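Wirkley wants a celebrity and entertainment writer (part-time to start, remote)

Hi, I'm Kanchan Goel, and I run the entertainment desk at Wirkley. If you have ever paused a podcast halfway through a guest's answer to text three friends about it, please keep reading, I may have a job for you.

We cover famous people. Singers, reality TV folks, comedians, the actors who do every talk show in a month and then vanish for a year. Mostly I want stories that come from something a person said out loud: a podcast, a radio chat, a live stream at two in the morning. We listen to the whole thing (yes, the whole thing, even the mattress ads) and write it up fairly, with the quote in its proper place.

Right now the desk is me, Szymon Pawlak, who does music, and Halina Makowska, who edits everybody and has saved me from myself more times than I'd like to put in a job ad. Szymon is moving over to our weekly audio show, Teltine, in April, so we need another pair of ears.

What you'd be doing

You'd write seven short pieces a week, usually 250 to 400 words each. You pick most of them yourself! I'll toss you a link when something big breaks, but I would much rather you came to me and said, "Did you hear what she said at minute 52?" You'd also write one longer piece a month, up to 2,000 words, on anything in the celebrity world you can't stop thinking about. Halina's last one was about actors who launch perfumes and it is still our most read story of the year.

Mornings start at 9:30 Eastern with a quick call. Cameras off is fine. Bring your coffee and whatever you heard overnight. 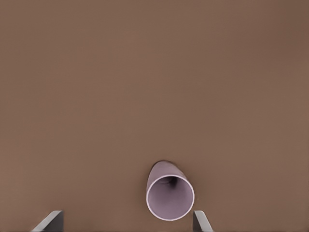
A lavender cup on its side. 

Who I'm hoping to hear from

You write clean, quick sentences and you can spell people's names. You know the difference between what somebody said and what a fan account says they said. You can write about a breakup, a new romance or a coming-out without being mean or creepy about it — this one matters to me a lot, and I'll ask you about it when we talk. We don't guess at pregnancies, we don't guess at who's dating whom, and we don't run pictures of people's kids.

You don't need a journalism degree. I studied hotel management. If you've kept a blog, run a fan newsletter or written for a college paper, send me that. A second language is a big plus, especially Polish, Hindi or Spanish, as so many good interviews never get picked up in English.

The money and the boring bits

It's 20 hours a week to begin with, and the pay is $1,369 every two weeks. We look at it again after the first three months, and if we're both happy I'd love to make it full time. You'd be on a contract with Rusurell, the company that owns Wirkley, and you need to be allowed to work in the US. You can live anywhere in the country as long as you can make that morning call. We'll cover your streaming subscriptions too, within reason (ask me first about the wrestling one).

How to apply

Send one email to Kazimiera Szczepańska, who handles hiring at Rusurell, through the contact page on our site. Put "207" in the subject line, which is the job number, or it'll end up with the advertising mail. In the email I'd like two things you've written, plus a fresh 200-word write-up of any celebrity interview from the past month with a link to the interview. Skip the cover letter. Just tell me in a line or two who you'd most like to hear on a podcast and what you'd want them to be asked.

Halina and I read every one. If we'd like to talk, you'll get a call from one of us, and after that there's a paid trial day. Questions before you apply can go to Kazimiera as well, and she'll pass them to me.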